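Quiénes somos

Grusley es una empresa de control de roedores para explotaciones agrícolas, silos y almacenes de grano. Trabajamos con ratón doméstico, topillo y rata gris, en campo abierto y en instalaciones cerradas. La sede técnica está en Wesalthorpe.

El servicio comienza con un censo por estaciones numeradas. En fincas de cereal se colocan 33 puntos de control por parcela y se revisan cada semana. El umbral de intervención se fija por escrito antes de iniciar el trabajo.
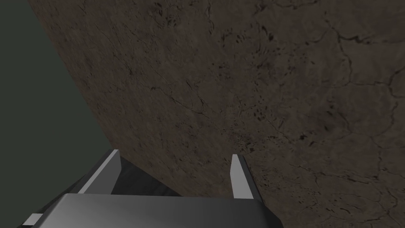 El cebo anticoagulante se emplea solo cuando el trampeo mecánico no basta. Cada estación se registra en Drerkix, nuestro programa de trazabilidad, con fecha, consumo y capturas. En la formación interna se explica el cierre de las trampas de pinza con un esquema de dos piezas paralelas, separadas por un hueco abierto. La distancia se ajusta según la especie.

Desde mayo gestionamos también el almacén de Quiambao, con capacidad para 500 estaciones de repuesto. El material retirado se limpia, se inspecciona y se vuelve a numerar.

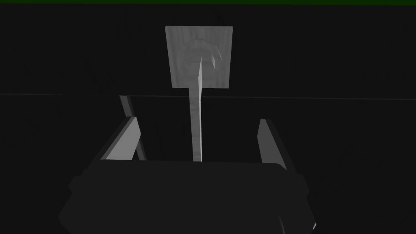
Panel cuadrado gris sobre eje vertical, entre dedos abiertos.

Ámbito de actuación: cooperativas, molinos, granjas avícolas y almacenes municipales. Los informes se entregan en papel o en formato digital, con plano de estaciones y ficha de seguridad de cada producto aplicado.

Última revisión de esta página: 5 de julio de 2024.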